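**Cup demonstrations by hand: the replay always closes too early**

Sigita Adomaitis, 22 January 2020

Hello all. I teach our arm to pick up cups and put one into another. I record with the hand-held gripper, then I train on 400 demonstrations. When the arm repeats the task, the fingers close before they reach the cup. With remote control I did not have this problem, but it was very slow for me.

My table has paper cups and clear plastic ones, and I change their places after each recording. 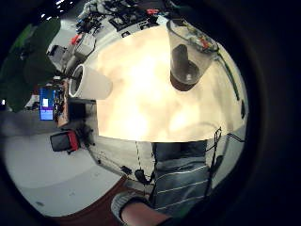
I move my hand quite fast, maybe this matters. Should I record everything again, or can I repair the data?

**Normunds Lepik**

Do not record again yet. Please check the time difference between the video and the finger width. In my case the video was late by about 2 frames, and the policy learned to close too soon. I shifted the width signal and trained again, and it was much better. Also stop for a short moment before you close the fingers.

**Aigars Mockus**

just use more demos, we have 3,677

**Marta Skoryk**

I agree with Normunds. Clear cups are also difficult for me, so I would test first with only the paper ones.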